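Brenda Daza opens and closes the green gripper a few times before each session at Olivares. She says it settles her hand. Over the past 26 days she and Santino Jara have recorded some 3000 short examples of picking up and putting down, all by hand. 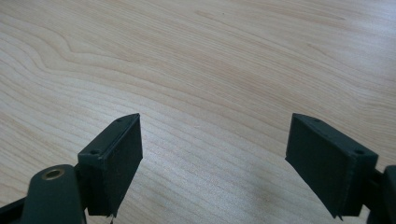

Why use people to teach a robot?
People already know how to approach a cup or a spoon, and the system learns by copying them.

Failed grasps are kept too – Jara marks them in a separate list. The next round, at Priltach, starts in November with two new recorders.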